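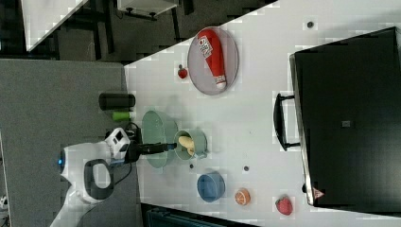
白桌子,夹爪伸进小绿锅,锅里是黄色的香蕉玩具。

首页 归档 关于我 订阅

周一晚上写的,边吃泡面边写,错别字先不管了。

想说的是台面规矩。机械臂桌面操作,遥操采数据那一套,我们这边之前基本靠口头传。谁带的新人,新人就学谁的毛病。结果同一个任务,三个人录出来像三个任务。一月份重新拉了一份规范,Manee Prasertsri 起的头,我改了好几轮,现在第四版。内部代号 Plirketti,别问什么意思,随手起的。

先讲摆放。

以前写的是“物体随机摆放”。六个字,害死人。每个人脑子里的随机不一样。有人的随机是每次挪两厘米,有人的随机是恨不得扔到地上去。现在改成:桌面分区,每个区允许出现什么、不允许出现什么,写死。任务物体(锅、盘子、要抓的那个玩具)必须在臂展舒服的范围里,干扰物随便,但不能挡住夹爪进去的方向。像锅这种带把的,把手朝哪边要记。很多人不记。把手朝向对抓取路径影响很大,尤其夹爪是斜着进去的时候。

盘子和锅挨得近可以,夹爪从盘子上方过也可以,但不许压到盘沿。这条吵了半天。我的意见是轻碰算合格,推动了算废条。Manee 觉得碰了就废。最后按她的写了,因为“轻碰”没法判,每个人眼睛不一样。行吧。

大件。烤箱那类东西放桌上,位置固定,不参与随机。每天开工前对一下位置,偏了就挪回来再录。之前有一批数据就是大件被人蹭歪了,一下午没人发现,1279条,最后只能单独打标签另放。心疼。

桌上的小圆点不要撕,也不要自己加。不管你知不知道它干嘛用的。有问题在群里问,不要动手。

再讲线缆。这个我单独写了一节,被说太啰嗦,但我坚持。

腕部出来的线一定要留弧。不留弧,转到极限的时候扯接口,扯几次就接触不良,然后你会看到各种莫名奇妙的掉帧,查一天查不出来。弧也不能太大,太大会扫到桌上的东西。标准做法:开工前空跑一遍极限位置,眼睛盯着线,不是盯着夹爪。线扫到物体,重新理。线绷直了,重新理。就这样,别的不用想。

扎带不要扎死。用魔术贴。Grimshaw 那边的人来看过一次,说他们全扎死,我没说话。

速度。接近物体最后一段,慢。规范里写的是不超过自由移动时的三成,我个人会更慢。锅口小,夹爪张开以后两边余量没多少,快了就磕锅沿。磕一下物体没事,软的塑料的都没事,但是操作员下意识会往回抽一下,这一抽就录进去了,模型学到的就是“进锅之前先抖一下”。真见过,抖得很有节奏。

放的动作比抓更容易出问题。松爪之前先停,停半拍,再松。松完往上退,不要横着走。横着走把东西又带出来了。这条新人几乎人人犯,我自己刚开始也犯。

人的部分:

臂通电,手不进台面。捡东西也不行。滚到臂底下的小玩具最容易让人伸手,苹果草莓桃子这些圆的,滚起来没完。先暂停,确认臂停住,再伸手。三步,念出来。对,念出声,很傻,但有用。头一个礼拜大家都不好意思,现在习惯了,听着跟食堂报菜名差不多。

指示灯不能当作唯一依据。灯是什么颜色代表什么状态,不同型号不一样,换过固件可能又不一样。新人老喜欢看一眼灯就上手。规范里写了:看灯,加看屏幕,加手边有急停。缺一个不许开始。急停放在惯用手那一侧,左撇子自己换边,换完要告诉下一班。

两个人一组的时候,一个操作一个看。看的人不许玩手机。我知道做不到,还是写上了。

时长,一个人连续操作不超过27分钟。为啥是27不是30,因为Manee 说写30大家会干到40,写个怪数字反而有人认真看表。目前看确实有点用?不敢下结论。中间休息10分钟,站起来走走,别坐那儿刷视频。

记录这块还没定下来。现在是每条录完打三个字段:成功/失败/作废,摆放编号,备注。备注基本没人填,填了也是“ok”。我想改成下拉菜单,Stunell 那个标注工具支持,但是导出来格式有点烦,字段名会自己变。Miken 的表格模板倒是干净,就是不支持批量。还在纠结。有用过的说一下。

失败的不要删。再说一遍失败的不要删。作废的才删,而且作废要第二个人点头。失败是任务没做成,作废是录的过程不合规,比如手进画面了、大件歪了、线扫到东西了。这俩混在一起以后就没法分了。上个版本我就没写清楚,我的锅。

还有收尾。收工臂回初始位,夹爪张开还是闭合,统一闭合。玩具归箱,台面擦一遍。别用酒精擦带标签的东西,标签会花,花了以后同一个瓶子看上去就是两个瓶子。买备件的时候同款多买大约3个,下次进货颜色批次不一样你就知道为啥了。

第五版打算加光照。现在只写了“拉窗帘”,明显不够,下午四点和晚上八点差好多。色温怎么规定我还没想好,先欠着。

泡面坨了。先发。

评论

阿枫不吃香菜:把手朝向那条太真实了,我们也是录了半个月才想起来要记。后来补标,补到想辞职。

kuro_lab:线那节求展开,最好有空跑检查表。另外“莫名奇妙”打错了,莫名其妙

博主 回复 kuro_lab:看到了,懒得改。检查表等第五版一起放

路过的小周:碰盘沿就废会不会太严?我们按有没有位移来判,看录像回放,两个人意见不一致就丢掉。

博主 回复 路过的小周:回放判的话人力跟得上吗,我们跟不上……

Tangtang:27分钟哈哈哈,明天就抄

上一篇 下一篇 返回顶部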